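Jeptoo Makokha
January 28, 2018

Spent the morning reading the Dastley Air quarterly numbers so you don't have to, and I have thoughts. Pour yourself something, this is going to be one of my longer ones (sorry to everyone who follows me for the airport breakfast reviews).

The headline everybody is passing around is that they're adding a second daily flight to the lake towns starting in the spring. Good for them, and good for my aunt, who has been driving three hours to get a decent connection for as long as I've known her.

What caught my eye was further down, in the part about bags. They carried more people in December than the December before, and yet the money from checked bags went down a little. My guess is that folks have simply learned to pack smaller, and you can see it at the gate, where boarding is now one long wrestling match over the overhead bins.

I asked Radek Vlček about this. He spent years planning schedules for a regional carrier and is very patient with my questions. He thinks the bag money matters less than the minutes. If a plane sits at the gate an extra ten while people hunt for bin space, there goes your connection, and somebody in an office is buying hotel rooms that night.

Which brings me to the small planes. Dastley still flies a good many 50-seaters, and those are lovely when they're full and painful when they're not. The letter to shareholders says they'd like to move to something with 90 seats on the busier routes. No dates given, and no word on who would be building them.
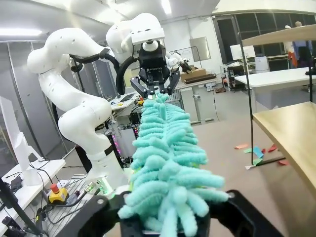

Bigger planes sound great until you live in a town that fills 30 seats on a good day. Two flights become one, and the one leaves at 5:40 in the morning. I grew up in a place like that and I remember my dad setting three alarm clocks in three different rooms.

To be fair to them, the letter does promise to keep every current city through next winter. I'd like to have that in bigger print, but it's there, on page 2, and I'm glad of it.

Kimie Ikeda wrote back to my last thread to ask about fuel, and it's a good question. They locked in a price for part of the year and left the rest open. If prices stay put, fine. If they climb the way they did in the fall, I'd expect the cheap seats to be the first thing to get scarce — you'll see the same low fare advertised, just on fewer seats and stranger days.

The folks at Kolář, who do the ground handling at two of the stations, are also due for a new contract this year. I've met plenty of their ramp crew and they work hard in awful weather, so I hope that one gets settled early and kindly.

Anyway, I'm flying Dastley myself next month, row 3, one small bag under the seat, and I'll report back on the bins. If you've been on the lake run lately, tell me how full it was. I read all the replies, even the ones about my breakfast opinions.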